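How do you test a robot's fingers?

Your hands are good at picking things up. You can hold an egg, a pencil or a wet bar of soap without thinking much about it. A robot has to be given the right fingers for the job, and the people who build robots try out different kinds to see which work best.

The part of a robot that holds things is called a gripper. Some grippers have two fingers that open and close like a pair of tongs. Some have three or more. Others have no fingers at all and use suction, like the rubber cup on the back of a bathroom hook.

At the Fekateo workshop, the job is handling clothes. Clothes are hard for robots. A box keeps the same shape wherever you put it, but a sock can be flat, bunched up or inside out. Narayanan Murthy and Muthu Rai have been comparing grippers there since April.

Where the testing happens

The robot works at a table with walls behind it. It has two arms, so that one can hold while the other moves. Each arm has a gripper at the end and a small camera near its wrist. The table has a drying stand at the back for hanging things up, and a green tray.
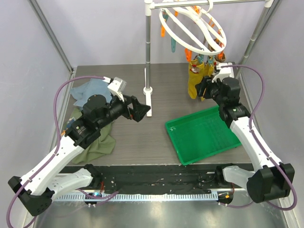 Making a test fair

You may have done fair tests at school. The rule is to change one thing and keep everything else the same. If you gave one gripper a sock and the other a heavy coat, you could not tell which gripper was better.

So each pair of fingers gets the same 15 pieces of clothing, and each piece is tried 5 times. Narayanan writes down what happened every time, using three words: held, slipped or missed. "Missed" means the fingers closed on nothing.

What the fingers are like

Wide fingers touch more of the cloth, so they can hold it firmly. Narrow fingertips can get under an edge or into a fold. Some fingers have rubber pads, which stop smooth cloth from sliding out. Pads wear down, though. The team changes theirs after 200 grips.

Thick knitted cloth is different again. It squashes when you pinch it, so the fingers have to close further than they would on a thin shirt. A fold can also hide what is underneath – one layer of cloth, or several. A camera at the wrist gives a close view of the fingertips and the cloth between them. 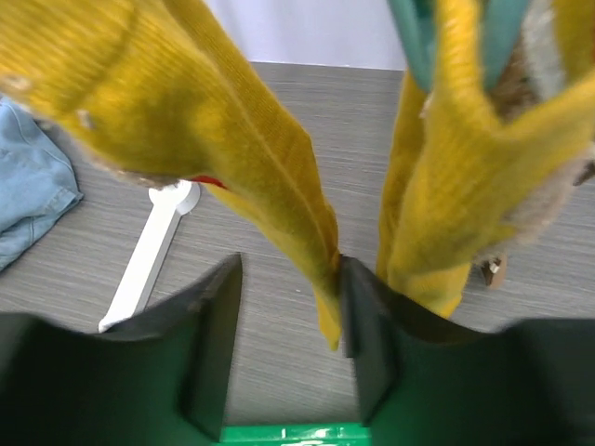
Muthu says that knitted things are the best test of all, as a gripper that can manage wool will usually manage a T-shirt as well. Narayanan does not agree. He thinks thin, slippery cloth is harder, and he wants more of it in the next test.

Try it yourself

You will need a sock, a T-shirt, a woolly hat and two pairs of kitchen tongs of different shapes. Ask a grown-up before you borrow the tongs.

Put the sock on a table. Pick it up with the first pair of tongs and hold it while you count to 5. Write down held, slipped or missed. Do this 5 times, then use the second pair. Do the same with the T-shirt and the hat.

Now close one eye and try again. Is it harder to tell how far away the sock is?

Words to know

Gripper: the part of a robot that holds things.
Suction: a pull made by taking air away.
Fair test: a test where only one thing is changed.

Page last checked 31 Aug 2025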